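About Londavo

Londavo helps small firms plan and budget for robots. We don't make them and we don't take commission from anyone who does. Fee only, agreed up front.

Started by Ataberk Kocabaş after 15 years of buying kit for other people, some of it badly.

What we do

Needs visit first. Then a written plan: arms, grippers, mounts, cabling, floor space, training, spares. People budget for the arm and forget teh rest. The Postari plan had 8 lines nobody had priced.

Costs

Needs visit £300. Full plan £3,000, visit fee knocked off if you go ahead. Travel extra outside the county.

Trials before quotes

Two arms, one table, everyday things. Plates, tissues, sunglasses. We want to see grippers on soft and awkward items before a client signs for a pair. Zeker and Zamfir both changed their order at this stage, smaller in one case.

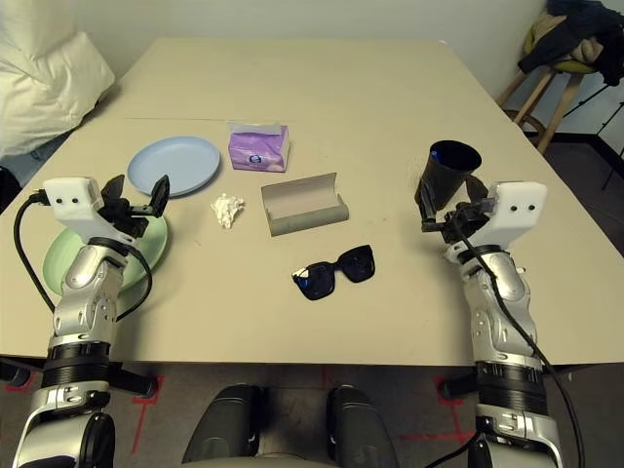
Two-arm table work, tissue box at the back and sunglasses nearer the front in both.
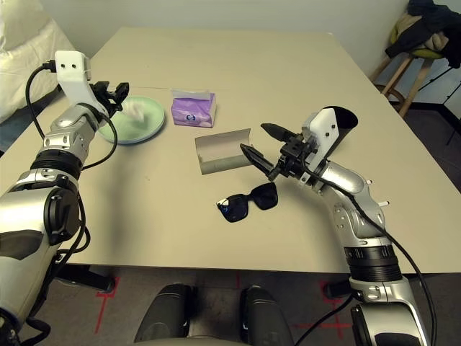
Getting in touch

Use the form. Tell us what you pick up, how often, and whats in the budget. Next free visits are in June.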